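Trier les films, deuxième partie

23 octobre 2026

J'avais laissé le rangement des disques en plan depuis mon dernier billet, celui où je racontais la bibliothèque Vorar dont une étagère avait fini par se voiler au milieu. Je l'ai remplacée par un meuble bas de chez Hostska, 199 euros, monté dans la soirée. Il est moins profond que l'ancien et c'est bien tout l'intérêt : plus moyen de mettre deux rangées de boîtiers l'une derrière l'autre. Par contre il contient moins, et il faut donc choisir.

Au départ il y avait environ 600 disques dans la maison. Des films surtout, quelques séries, des concerts que je n'ai pas regardés depuis des années et trois ou quatre jeux de l'époque où mon neveu venait le mercredi. Le meuble en prend 400 si on serre, et je n'ai pas envie de serrer. Quand les boîtiers sont tassés, on attrape celui qu'on veut par la tranche, la jaquette plastique se décolle, et au bout de deux ans tout a l'air d'avoir traîné dans une voiture.

J'ai essayé plusieurs méthodes. La première consistait à sortir une étagère entière et à faire des piles par terre : à garder, à donner, à revoir. La pile « à revoir » est devenue la plus haute dès le premier soir. Elle est restée dans le couloir une semaine, puis je l'ai remise telle quelle sur l'étagère pour pouvoir passer l'aspirateur. La deuxième méthode, c'était l'ordinateur. J'ai installé Nuchit, qui permet de tenir un catalogue en entrant les codes-barres un par un. Ça marche bien pour les disques récents. Pour les vieilles éditions et les coffrets achetés en Belgique, il faut tout taper à la main, et je me suis arrêté à la lettre D.

La troisième méthode me vient de Kyriaki Kontogiannis, qui avait laissé un commentaire sous l'autre billet. Elle trie ses livres de cuisine avec deux bacs en plastique transparent posés sur une table, et pas de pile en dehors. Un bac pour ce qui reste, un bac pour ce qui part. Quand l'un des deux est plein, on va le vider à sa place et on revient. On travaille avec ce qui tient dans le bac, on ne voit pas le reste et on ne se décourage pas. Je lui ai écrit pour savoir si elle s'autorisait un troisième bac pour les hésitations. Elle m'a répondu que non, et qu'elle s'en portait très bien.

Pour les bacs, j'ai pris du transparent avec des poignées découpées dans les côtés. On voit ce qu'il y a dedans sans se pencher, et un bord plus bas que les autres permet de glisser un boîtier à plat sans le laisser tomber. À plat, j'insiste un peu. Debout, les boîtiers basculent dès qu'on en retire un, et il faut recommencer à les redresser toutes les cinq minutes. Couchés, ils ne bougent pas.

La lampe a compté aussi, plus que je ne le pensais. Au plafonnier, les jaquettes renvoient la lumière et je n'arrive pas à lire les petites lignes au dos, celles où figurent les langues et les sous-titres. J'ai donc mis une lampe de table à abat-jour blanc au fond, derrière les bacs. La lumière est plus douce. On a encore des reflets sur le plastique, mais on peut lire.

Reste la question des critères. Je les note ici, surtout pour moi :

-- un film que j'ai vu au moins deux fois reste ;
-- un film que je n'ai jamais ouvert part, même s'il a coûté cher ;
-- les doublons partent, et on garde l'édition qui a les meilleurs sous-titres ;
-- un boîtier vide n'est pas un film.

Ce dernier point paraît idiot. J'ai pourtant trouvé plusieurs boîtiers sans rien dedans, et autant de disques rangés dans le mauvais. Il faut donc les ouvrir, tous. C'est long, mais on en profite pour regarder l'état du disque et pour jeter les dépliants publicitaires. Les boîtiers bleus sont les plus pénibles à ce titre : ils sont plus fins, le plastique est plus cassant, et les petits ergots qui tiennent la jaquette sautent quand on ouvre trop vite. J'en ai abîmé un comme ça et j'ai récupéré celui d'un doublon.

Les boîtiers cassés, on peut les remplacer. Silvana Godoy, qui tient le dépôt-vente de la rue derrière la gare, en met de côté quand elle en reçoit. C'est aussi elle qui prend ce que je donne. Elle refuse les disques rayés et les coffrets incomplets, et elle préfère qu'on lui apporte les choses en petites quantités. Je passe donc le samedi avec un sac. Elle m'a demandé d'attendre le mois de décembre pour les films de Noël, qui ne partent pas avant.

J'avance par tranches de 60 minutes, avec une minuterie de cuisine. Au-delà, je commence à lire les résumés, puis à me dire que tel film mérite bien une seconde chance, et le bac de ce qui reste se remplit beaucoup plus vite que l'autre. Quand ça sonne, je vide les deux bacs et je passe à autre chose.

Une remarque sur la table. J'ai commencé sur celle de la cuisine, qui est trop petite et qu'il fallait débarrasser pour manger. Un plateau en bois clair, avec de quoi poser les deux bacs côte à côte et un peu de place devant, c'est bien mieux. Les boîtiers qui attendent leur tour vont directement sur le bois, près du bac. Il n'en faut pas trop à la fois, autrement on revient au système des piles. 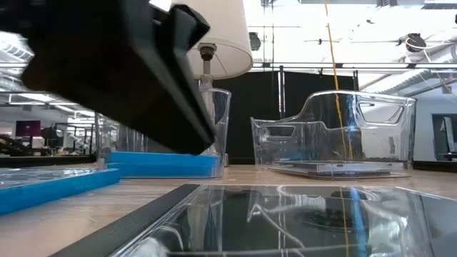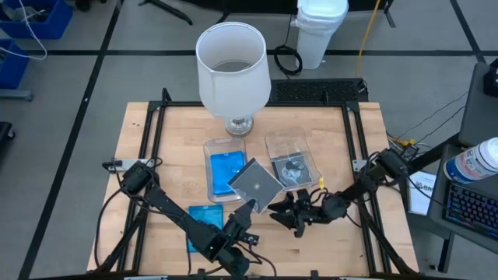
Les deux bacs transparents et la lampe, sur la table en bois clair.

Il me reste les concerts et les séries. Pour les séries, je n'ai pas encore décidé si je garde les coffrets en carton, qui prennent une place folle, ou seulement les boîtiers qu'ils contiennent. L'intégrale de Truvdale, par exemple, occupe à elle seule la largeur d'une main, avec un livret que j'ai lu une fois. Si quelqu'un a jeté les cartons et l'a regretté ensuite, je veux bien son avis dans les commentaires.

Pour le classement final, je pars sur l'ordre alphabétique des titres français, sans tenir compte des articles. J'avais pensé au classement par réalisateur, mais je suis le seul à la maison à m'y retrouver, et je ne tiens pas à me faire appeler du salon chaque fois qu'on cherche un film. La lettre A est en place depuis hier, la B aussi, sauf un titre que j'ai prêté et dont je ne sais plus à qui.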